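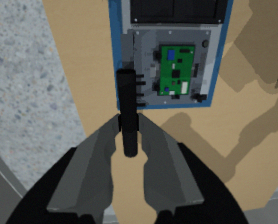 ## 4. Spoken Hand-over Between the Robot and the Desk Staff

In the previous section we treated the greeting itself. Now we consider what happens when the robot can't answer the visitor and must pass the conversation to a person. In the literature on reception robots this moment is often mentioned only in one sentence, while in our two sites it was the part that the desk staff complained about most.

### 4.1 Sites and Material

The first site was the ticket hall in Nustthorpe and the second was the customer floor of the Gadholm savings office. Both used the same Dramani greeting robot with the same speech software, but the texts were written locally. In total we recorded 785 conversations. Of these, 341 ended with a request for a person, either spoken by the visitor or started by the robot after two answers that it scored as uncertain. The remaining conversations were finished by the robot alone or were left by the visitor without any closing phrase.

Transcripts were made by Augustina Alhassan and Mawuli Odoi. They worked separately on a common part of 139 conversations and then compared their labels. The disagreements were mostly on whether a visitor who says "okay, thanks" is satisfied or only polite. We kept such cases as a separate label, "polite exit", and we don't count them as success.

### 4.2 Two Ways of Passing the Visitor

In the short form, the robot says that a colleague will help and it turns its head toward the desk. In the long form, it first repeats the question of the visitor aloud, so that the person at the desk can hear it, and only then it turns. The long form takes more time. Our expectation was that visitors would find it annoying, particularly in Nustthorpe, where people often come a few minutes before departure.

This expectation was only partly correct. In Nustthorpe visitors did interrupt the long form, usually in the middle of the repeated question. In Gadholm they waited for the end, but several of them lowered their voice afterwards and moved closer to the desk. Ohemaa Agbenyega, who conducted the interviews there, noted that the visitors did not like to hear their own question about a loan or an overdraft spoken in a loud voice. We should have foreseen this. After the second week the Gadholm texts were changed so that the robot names only the general subject, for example "a question on accounts".

### 4.3 Relation to Manipulation Studies

The word "hand-over" has an older use in robotics, for the passing of an object from a gripper to a human hand. We borrow from it one idea, that the giver should not release before the receiver has taken the load. For speech we translate this as follows: the robot stays turned to the visitor until the desk person has said the first word.

### 4.4 Limits

The robot at Gadholm was switched off every Wednesday afternoon for staff training, and these hours are missing. The microphone in the ticket hall also picked up platform announcements, and some turns could not be transcribed. We did not ask the age of visitors. Finally, the desk staff knew which form was in use on a given day, and this may have changed their behavior before the robot began to speak.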